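Inwood Tool Library: Frequently Asked Questions

Last updated December 15, 2025

Who can join?
Anyone over 18 with proof of address in Inwood or Fontana. A gas bill will do. A postcard from your mother will not, although one has been submitted.

What does it cost?
$2 a week, or $118 for a year if you want to stop thinking about it. Annual members may also reserve ahead, which matters in July, when the whole town decides to build a deck.

How many things can I borrow at once?
Four. A drill and its bits count as one. A ladder and the friend holding it also count as one, but you have to supply the friend.

How long can I keep something?
A week, with one renewal if no one else is waiting. After that Kelechi Ezeani will call you. He is very polite, and he will call again.

What if I break it?
Tell us. Blades go dull and cords fray, and we budget for that. We do charge for tools that come back full of concrete – the Jokine mixer has suffered enough.

Do you teach classes?
Nabila Ouazzani runs a basic repairs evening each month at the Tilatmont Street branch. It covers drilling into walls, finding studs and knowing when to call a plumber. That last part takes up most of the evening.

Can I donate my late uncle's tools?
Probably, and thank you. Send a list first. The catalog stands at 2,217 items, and a startling share of them are hammers.

Do you lend chainsaws?
We did for one summer. We don't now.

Can I return things after hours?
Small hand tools can go in the drop box by the side door. Anything with a motor has to come back to the desk while we're open, with its case and its manual.
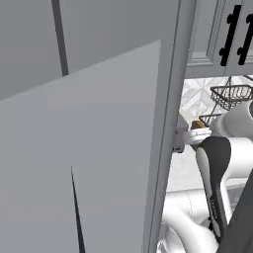 Can someone else pick up my reservation?
Send them with your membership card and the reservation number. The loan stays in your name, late fees included, so choose your messenger with care.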